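계란 한 판을 끝까지 다 먹는 법

2021년 9월 15일

혼자 살면서 제일 어려운 게 뭐냐고 물으면 저는 망설임 없이 계란이라고 대답해요. 월세도 아니고 빨래도 아니고 계란이요! 10구짜리는 사면 나흘 만에 없어지고, 30구짜리는 사면 꼭 마지막 몇 알이 냉장고 구석에서 저를 원망하는 눈으로 쳐다보거든요.

그래서 지난달부터 나름대로 규칙을 정했어요. 일단 사 온 날 저녁에 여섯 알을 바로 삶아버립니다. 물이 끓고 나서 7분, 불 끄고 찬물. 반숙과 완숙 사이 그 애매한 노른자를 저는 제일 좋아해요. (동생은 덜 익었다고 싫어합니다. 안 주면 됩니다.) 이걸 간장, 물, 설탕, 대파, 청양고추 넣은 통에 담가두면 사흘은 밥걱정이 없어요. 참기름은 먹기 직전에 밥 위에 뿌리는 게 훨씬 낫더라고요. 처음부터 통에 넣었다가 기름이 하얗게 떠서 좀 슬펐어요.

그다음은 계란찜인데, 이건 아직도 실패를 많이 해요. 뚝배기로 하면 바닥이 타고 전자레인지로 하면 가운데만 출렁출렁하고... 요즘은 Besson 냄비에 물을 조금 깔고 그릇째 넣어서 약불로 쪄요. 멸치 육수는 귀찮아서 다시마 한 조각 담가둔 물로 대신하고요. 새우젓은 진짜 조금만! 지난번에 한 숟갈 푹 넣었다가 밥을 두 공기나 먹었습니다.

그래도 남으면 주말에 지단을 부쳐요. 김밥 쌀 때 쓰려고 부치는 건데 사실 채 썰다가 반은 집어 먹어요. 얼려도 된다길래 한 번 얼려봤는데 녹이니까 물이 나오고 푸석해서 저는 다시는 안 하려고요. 볶음밥에 넣으니 그럭저럭 티는 안 났어요.

장은 주로 집 앞 Gristton 마트에서 봐요. 얼마 전에 계란을 800원 싸게 팔길래 신나서 집어 왔는데, 집에 와서 보니 냉장고에 아직 남은 게 있는 거예요. 이럴 때를 대비해서 이제는 휴대폰 메모장에 냉장고 목록을 적어두기로 했어요. 며칠이나 갈지는 모르겠지만요.

보관은 문 쪽 칸보다 안쪽 선반에 두고 있어요. 문을 하도 자주 여닫으니까 괜히 신경이 쓰여서요. 그리고 뾰족한 쪽이 아래로! 엄마한테 귀에 못이 박히게 들은 얘기인데, 자취 3년 차가 되어서야 지키고 있네요.

10월에는 카스텔라에 도전해 보려고 해요. 머랭을 손으로 칠지 거품기를 살지 아직 고민 중이에요. 손으로 쳐보신 분 계시면 팔 상태가 어땠는지 댓글로 좀 알려주세요.
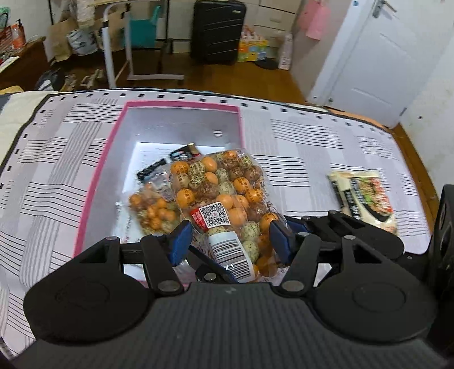
아, 그리고 지난번 글에 장조림 간장 비율 물어보신 분! 저는 간장 하나에 물 둘로 잡고, 설탕은 맛보면서 넣어요. 짜다 싶으면 물을 더 붓고 한 번만 더 끓이시면 돼요.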